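Boxed tool set

A boxed tool set, also sold as a household tool kit, a socket case or simply a "piece set", is a collection of small hand tools packed in a fitted plastic case and sold as one item. The case is usually a shallow rectangle that opens like a book, with a handle and one or more latches along the long side. Inside, each tool has a molded recess of its own. Sets are sold for home repairs, bicycles, cars and flat-pack furniture, and are often bought as gifts by people who do not own many tools themselves.

The format is popular. Whether it is a good way to buy tools is less clear, and much of what is printed on the packaging deserves a second look.

Contents

There is no fixed list. A small household set tends to include a ratchet handle, a row of sockets, a bit driver and a strip of screwdriver bits. Larger ones may add pliers, a hammer, a tape measure, hex keys and an adjustable wrench. Sets aimed at car owners lean toward sockets and extension bars, while those aimed at renters lean toward bits, picture hooks and a utility knife.

What the sets have in common is a heavy share of very small parts. Bits and sockets are cheap to make and take up little room, so they fill out the case well. A buyer who opens a typical set and sets aside the bits and the hex keys will often find that only a handful of actual tools are left.

Piece counts

The number of pieces is the main selling point and usually appears on the lid, the sleeve or both. It is also the least useful figure on the box. No common rule says what a piece is. Some sellers count the case. Some count each hex key in a folding holder, and a few count the holder too. Wall plugs, cable ties and spare knife blades have all been counted at one time or another.

The Flonari home set, sold with a count of 415, shows how far this can go: the total includes a bag of mixed nails and screws, each one a piece. The same maker's 21-piece set costs less, holds the same hammer and the same pliers, and leaves out the bag. Buyers comparing the two by number alone would think they were looking at very different products.

Stijn Segers, whose booklet on home repair was handed out by the Cornham tool library, took a harsh view. "Count what you would miss," he wrote. "Then look at the price again." Segers was not a neutral voice - he had sold single tools over a counter for 30 years - but his advice is easy to test at home and does not depend on trusting him.

Materials

Labels often name the steel, most often chrome vanadium. The name tells the buyer which family of alloy was used and says little about how it was hardened, and the hardening decides whether a bit rounds off on its first stubborn screw. It may also apply to just some of the contents. A case marked with the alloy can hold sockets made of it and bits made of something else.

Words such as "professional" and "heavy duty" have no agreed meaning on these boxes. Guarantees are worth more, if they can be used. Janau, a mail-order brand, offered a lifetime guarantee on its sets but asked for the original sleeve and receipt, two things few people keep.

The case

The case does several jobs. It keeps the parts together, it shows at a glance when one is missing, and it gives a thin set some bulk on the shelf. Most are blow-molded, a process that makes a hollow double wall from a single tube of plastic. The maker's name, the piece count and some sort of pattern can be formed in the lid as part of the mold, so raised lettering is common even on inexpensive sets.

Latches vary more than the walls do. Cheaper cases use plastic tabs that snap over the edge, and these whiten and crack with use. Metal latches last longer, though the plastic they are anchored to may not. 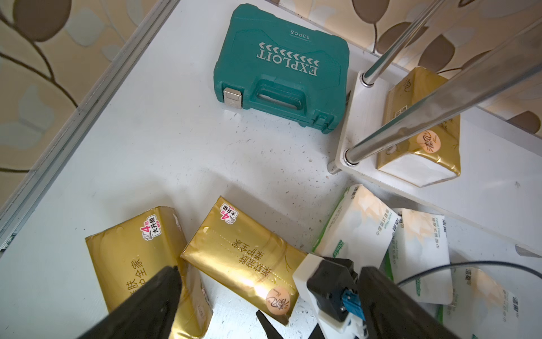 The hinge is the other weak spot. On many cases it is a thin strip of the same plastic as the walls, flexed every time the lid goes up. Once it tears, the two halves have to be held together with a strap or tape, and the set usually ends up tipped into a drawer.

Fitted recesses have drawbacks as well. A replacement socket from another brand may not sit in the old slot, and there is seldom any spare room for additions. Recesses that are too shallow let the bits drop out when the case is carried by its handle, so that the next person to open it is met by a shower of small parts. Putting them back takes patience, particularly where the size markings are stamped faintly or not at all.

Storage at home

Home guides generally suggest a closet shelf or a cabinet near the kitchen. In practice the case goes wherever the last job was, and shares a table or shelf with groceries and paper goods until someone needs the space. It does no harm there. Damp is a bigger worry, and a closed case left in a garage can trap moisture against the steel. A wipe with a lightly oiled rag is the usual remedy. Silica packets are often recommended too, but a packet that has sat in the case for years has long since taken up all it can.

Criticism and alternatives

The usual argument against boxed sets is that most of the contents go unused. The figures offered in support are weak. A survey printed by the newsletter Wi drew on 500 replies and found that most owners used the same few tools again and again, but the readers chose to reply, and they were asked to remember jobs from the whole past year.

The usual alternative is to buy single tools as each job comes up. This gives better tools and fewer of them, at a higher price per item and with more trips to the store. It also assumes a store nearby that still sells a single socket. For someone with no tools at all and a bed frame to put together by evening, a modest boxed set does the work, and the parts that never leave their slots do at least stay in order.

See also: Socket wrench; Hex key; Toolbox; Blow molding; Tool library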